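Office news, June

The low cabinet and what goes in it

Dear colleagues,

In the last issue I promised to write a few lines about the paper. Several of you asked me on the stairs when it comes, so it comes now, and it became longer than a few lines. If you have no paper at all, you can read only the part about the key and go on with your day.

As most of you know, the Durbridge office kept its project binders in three different places until this spring: on the tall shelves near the printer, under the windowsill, and on the floor of the meeting room behind the door. The third place was never planned. A binder was put there for one afternoon during the Skudness review and it stayed, and after this other binders came to be with it. When we made the list in April we found 12 binders for Skudness, Owen and Otau together. Four of them had the word "current" on the label.

I went through them on a Tuesday with Iolo Dafis, who has been here the longest and who knows why certain papers were printed in the first place. We took out everything that exists in the same version on the server. We took out the meeting invitations (there were very many printed meeting invitations). What was left was scanned, 1,004 pages, and from those pages we kept on paper only the ones with an original signature or a stamp. These fit into 2 binders. I did not believe it either, and I looked a second time under the windowsill.

So the rule from now on is simple: signed originals go in the low cabinet, and everything else lives on the server.

Which cabinet

There was some confusion after my e-mail, so I say it again with more words. I mean the low one in light wood with two doors that open to the two sides, with one shelf inside. It is not the gray metal one in the corridor, where the cleaning things are. The light wood one has a flat top, and I ask you kindly not to use this top as the new floor of the meeting room. Cups are allowed for a short time. Binders on the top are not allowed, they have a place inside, and it is only one door away from where you would put them down.

The inside is bigger than one thinks from the front. With both doors open you reach easily to the back, and there is good height between the shelf and the top for a binder that lies down.
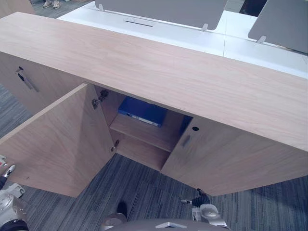 Lying or standing?

This question took more time than it should. I am a person who stands binders up, with the spine to the front, as it was taught to me at my first job. But the space above the shelf is made for something flatter, and it is a pity to leave it without use. After some discussion we decided the following.

On the shelf, binders lie down. The spine looks to the front so the label can be read without pulling anything out. Please do not lay one binder on top of another. The one underneath is always the one that you need, and the rings make marks in the cover after some months.

Below the shelf, binders stand. Put them to the side of the cabinet and not in the middle, because one binder alone in the middle falls over as soon as somebody closes a door with energy. Use the finger hole in the spine to pull a standing binder out. I have seen colleagues pull at the top of the cover, and in this way the cover of the old Owen binder was torn, and we had to buy a new one.

If you are not sure where yours goes, look at how thick it is. A full binder stands. A thin one can lie.

The labels

All project binders are blue now. I know that before we had red for Owen and a kind of green for Otau, and some of you liked this. The difficulty was that new binders were bought in the color which the shop had on that day, so at the end the red ones contained Skudness and I could not explain the system to the trainee without becoming ashamed. With one color for all, the label must do the work, and so I ask for a little discipline with it.

Please write on the label, in this order:
The name of the project, complete and without abbreviation
The year when the first paper in the binder was signed
The initials of the person to ask

Nothing else. No "misc", no "new", no "current", and please also no "DO NOT THROW AWAY". We do not throw away signed originals, so it is not necessary to say it. Write with the black pen from the first drawer at the front desk. The blue ball pens look nice on the first day, but in a spring or two near the window the writing becomes so pale that one must hold it to the lamp.

Blank label strips are in the same drawer as the pen. When only a few are left, tell me and I will order.

About the doors

The doors swing out wide. This is practical when you kneel before the cabinet and less practical when another person walks past with coffee, so look to both sides before you open, as on a bicycle. Also the carpet should stay free in front. On two mornings there was a box of envelopes exactly where the door has to go, and a door that meets a box again and again will not thank its hinges. The hinges are the metal kind that sit inside, and they can be adjusted with an ordinary cross-head screwdriver. If a door begins to hang, please do not lift it with the knee until it closes. Write to me. It needs a few minutes and I do it gladly.

One of the doors has a small black catch on the inside, at the corner. It holds by magnet, so it wants a soft push at the end — no kick, no hip. When you hear the small click you are finished.
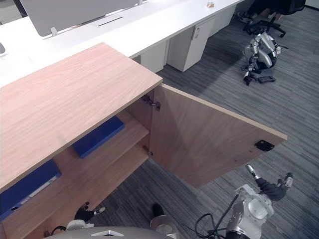

Blue binders in the low cabinet: one lying on the shelf, the other standing with its label to the front.

The key

The right door has a lock. During the day we leave it open, so you do not have to ask for the key every time. In the evening the last person at the front desk locks it and hangs the key in the key box, on the hook with the yellow tag. There is a second key, and Iolo Dafis has it. He asked me to write that he has it for emergencies and that a forgotten lunch voucher between two contracts is not an emergency.

Please do not take the key home in your pocket. It happened once in May and the person has already apologized with a cake, so I will not write the name. It was a good cake, with plums.

Taking a binder out

You may take a binder to your desk for the day. Put a note in the place where it was, with your name and the date. A yellow sticky note on the edge of the shelf is enough, we do not need a form. I was offered a form by the Skudness team, with four fields and a signature, and I said thank you and that we would try first with sticky notes.

Two things I would like to ask:

Bring it back the same day, also if you will need it again tomorrow. Your colleague in the other room perhaps needs it at eight in the morning, and you come at ten.

Do not take single pages out. If you need one page, scan it. The scanner near the window is faster now, and the page goes directly to the project folder if you choose the right name in the list. When a page must really leave the binder, for example when the client wants to see the original, put a sheet of colored paper in its place and write on it where the page went.

The other shelves

The tall shelves near the printer are for printer paper, envelopes and the reference books. The windowsill is for the plants, and they seem to be happier already, especially the one with the long leaves which stood for a whole winter behind the Otau drawings. The floor of the meeting room behind the door is for nothing. You can now open this door completely, and I recommend that you try it once.

We still have empty binders left over from the sorting, some red, some green, one with a flower pattern that must be from before my time. They are in a box next to the coat stand. Take what you like for home, for school things or for recipes. What remains at the end of the month I will bring to the kindergarten in my street, where they told me they can use everything with rings.

If you still have signed paper

I suspect that some originals are still in desk drawers. This is no criticism, I found one in my own drawer under the tea. Please look through your drawers before the end of June and bring me what has a real signature or a stamp. For one person it takes 20 minutes, when one does not begin to read the old letters. You can also put the papers in the tray on my desk, with a note which project they belong to, and I will sort them in.

Contracts with our suppliers do not belong in this cabinet. They stay in accounting as before. Holiday forms and sick notes also stay where they are.

Questions, complaints and empty label strips come to me, as always at the desk beside the kitchen door. In the mornings before nine I am usually at the post counter, so come a little later, or leave a note and I will find you.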